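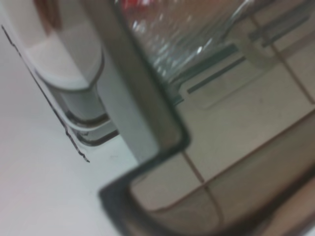 A gripper's-eye view. The big dark blurry shape is the gripper, and the sparkly ridged thing is glass.

How do you teach a robot to open a drawer?

Think about how you do it. You look, you reach, you hook your fingers in, you pull. Easy. You probably learned before you could talk properly, by grabbing at everything in the kitchen until somebody shut the cupboard.

A robot arm can't do that by itself. It starts with no idea what a drawer is. It doesn't know a handle is for pulling. It doesn't even know that drawers slide and doors swing. So we give it examples. Lots of examples. One example means one whole go at a job, from start to finish, with all the pictures and arm movements saved together.

Our drawer set has 1,365 goes in it so far. Sounds a lot! It's quite a small one.
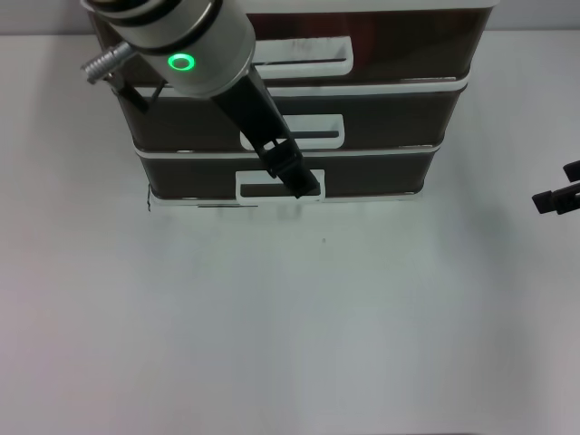
Dosteo Robot Learning Team, Tarnwood – Young Explainers page 26

So what's in a go? Two sorts of thing get saved.

Pictures first. There's a camera up high looking down on the table, and little cameras down by the grippers for close-up stuff. The high one is good for "where is the drawer?" The little ones are good for "am I nearly touching the handle?" You need both. Try threading a needle with your arms stretched right out in front of you and you'll see why.

Then the movements. Every joint in the arm bends by some amount, and the computer writes down how much, again and again, very fast. Whether the gripper is open or shut gets written down too. Match those numbers to the pictures and the computer can begin to work out: when things look like this, move like that.

Who moves the arm? A person, to begin with. They steer it and the arm copies. It's fiddly. New people at our Prastport room do 40 practise goes before we keep any of theirs, and some of those early ones are very wobbly indeed.

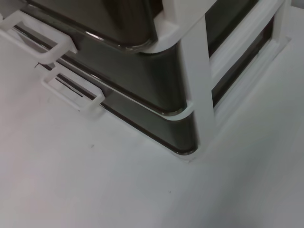

Another big question is what to change between goes. If the drawers sit in exactly the same spot every time, the robot learns that spot. Move them over a bit and it's lost. It reaches for where the handle used to be, like when you go for the light switch in the wrong house.

So we shift things. Turn them a little. Start the arm high up, then start it low down. Use the top drawer, then the middle one, then the bottom. Change the lights. Swap to different drawers altogether. Boring for the person, brilliant for the computer.

Mistakes are tricky. If the gripper slips off the handle and the person has another try, is that a bad go? We keep some of those, with a label on so we know. A robot that has only ever seen perfect goes doesn't know what to do when it misses. We threw out 161 others, mostly becuase a camera had stopped saving halfway. No pictures, no use.

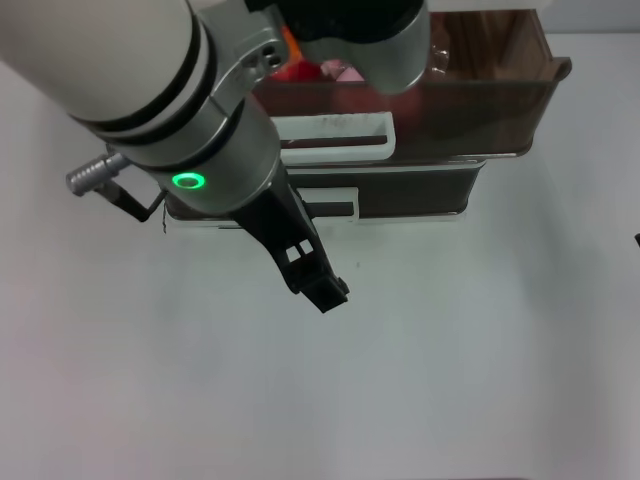 Trays are a different job from opening drawers, and they need their own examples. Same arm, new set. A deep tray can hide things, so the camera might only get half of something. Look at the top tray: you can spot a red thing and a light pink one, but the silver joint is partly in the way. You can guess there's more of them behind it. The computer has to learn to guess as well, and it only gets good at that by seeing loads of half-hidden things from loads of different places.

After all that comes the learning, which happens on computers in our MacLeod building and takes ages. Then a test. Nobody steering this time. If it does badly we look at where it went wrong, and usually that means going back for more examples of that exact bit.

TRY IT YOURSELF

You need a friend, a blindfold and a drawer with nothing breakable in it.

Put the blindfold on. Your friend tells you how to open the drawer, but they can only say left, right, up, down, forward, back, grip and let go. Small moves, go slowly.

Write down every word they said. Now move your chair to a new place and use the same list again, no changes. Did your hand end up at the handle?

Swap over and have another go. Keep both lists, you'll want them for the next page (page 27, sorting good goes from bad ones).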